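Looking After a Big Maple Board

I love a maple board! I've had one on my bench or my kitchen counter for most of my grown life, and I still get a little thrill when a freshly sanded one comes up smooth under my hand. A few things I've picked up along the way.

Wipe both faces, even if only one got dirty. Wood that takes up water on one side will cup, and a wide glued-up board shows it fast. Then stand it on edge to dry with air moving past it. Never lean it against the heater (I did that one March and spent weeks coaxing it flat again).

Sand along the strips, never across them! Start with a medium paper, go finer, then wipe with a damp rag and let it dry. The fuzz that stands up comes off with 5 or 6 light strokes.

If you're fixing a board to a metal table, put the bolts out at the edges and leave the middle clear. You get the whole surface to work on, and you can spread out kids' shape blocks, sort screws, glue up a birdhouse, whatever the afternoon brings. Drill the bolt holes a touch wide so the wood can move with the seasons.
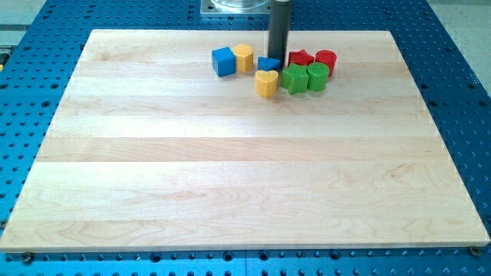 A reader in Kivetach wrote to say that mineral oil is wasted on a work board and that plain paste wax, buffed hard, lasts far longer and doesn't leave greasy marks on paper. I tried it on my bench board and I'm a convert! Keep the oil for anything that touches food, though, and give it a thin coat every few weeks in winter.

Plastic blocks and other small toys clean up beautifully in warm water with a squirt of dish soap. Dry them on a towel before they go back on bare wood, or you'll get little rings.

For crayon, rub with a dry cloth first and then a dab of the same dish soap. Ink is harder. Fine paper and patience, going a bit wider than the stain so you don't leave a dip.

Pale wood darkens in the sun, so turn the board end for end now and then. Mine gets turned whenever I wax it.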